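Plakell Boards > Hosting & Food > Small Gatherings

Thread: Snack table layout, or how I lost a month to baskets

tinfoil_duchess
Joined July

I have been put in charge of the grab-and-go table for our office open house, on the grounds that I once complained about the last one. There will be 21 people, which is a lot for one table and not enough to get me a second table.

My current thinking is to group by container. Crackers and bars go in a white tray, Cokes get a clear rack so people can see them, the small bottles go on one of those stepped acrylic stands, and anything hot-ish gets foil and a wicker basket. Sandwiches are wrapped and get a round basket to themselves. A big beige tray sits in the middle for whatever people bring.

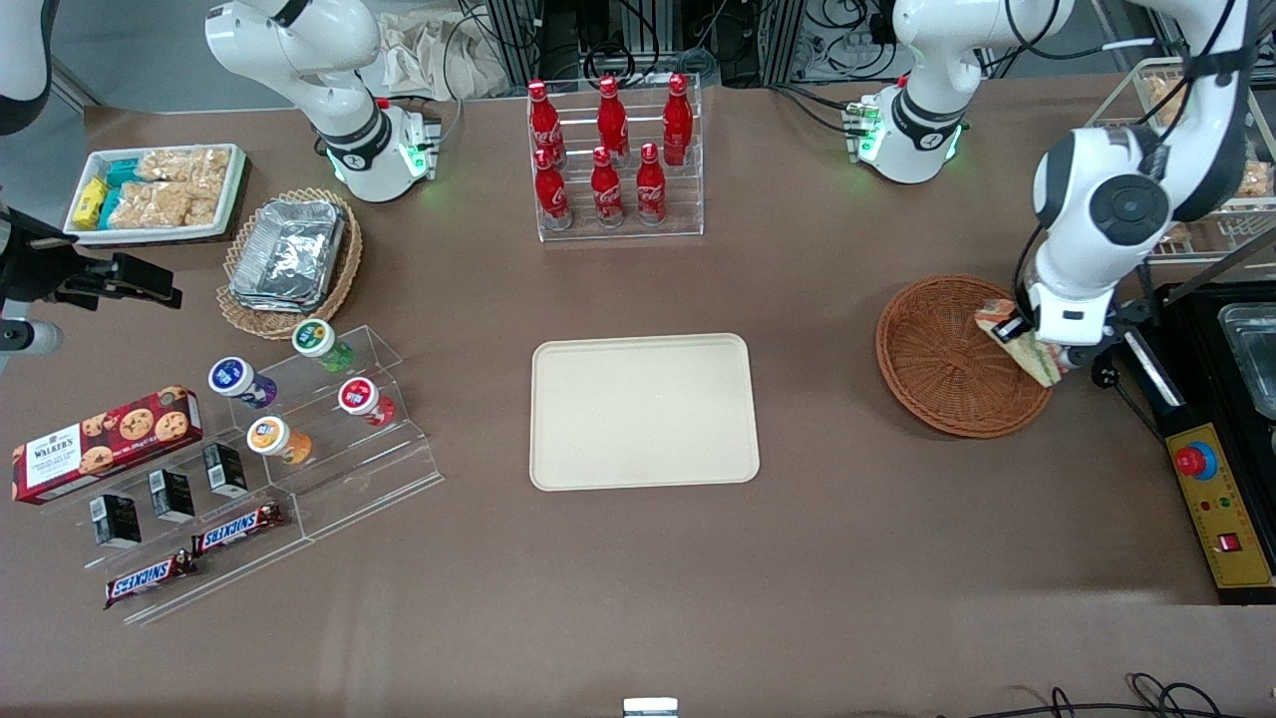
My boss wants it all on one long platter "so it looks generous." I have seen what happens to a long platter. By the second hour it is crumbs and one person's napkin. What would you change?

brinefan20
Your boss is wrong but so are you. Sandwiches go first in line. If people meet the candy first they take two Snickers and then act surprised when there's lunch.

tinfoil_duchess
They're adults.

brinefan20
I've worked in offices. Sandwiches first.

mildly_gouda
I like the stepped stand. We bought one from Dostetti and it has outlived two coffee makers. My one gripe is that folks pull from the bottom step, so the upper bottles just stand up there like a choir. Put the popular stuff high.

OldCasserole
Counterpoint, acrylic shows every fingerprint known to science. I went back to wood crates and have regretted nothing except the splinters.

mildly_gouda
You wipe it. With a cloth. It takes less time than your post.

OldCasserole
I see we're doing this again. There were 1,461 replies in the last crate thread and I stand by most of mine.

porchlight_pam
Not wading into crates. Leave the middle tray empty when you set up. I used to fill mine and then guests had nowhere to put the brownies they brought, so they balanced them on the Cokes. Ours was an Irnix tray, rounded corners, easy to wash.

brinefan20
An empty tray in the middle looks like you forgot something.

porchlight_pam
It looks like an invitation.

brinefan20
It looks like you forgot brownies.

tinfoil_duchess
Keeping the tray. Moving the candy to the far end, which I want noted as my own idea. Has anyone put foil containers in wicker? Mine slide when I stack them.

mildly_gouda
Dish towel under the bottom layer. Don't go more than two high if the lids are crinkly.

OldCasserole
A crate would hold them.

Thread moved to Table Setups by moderator, September 2021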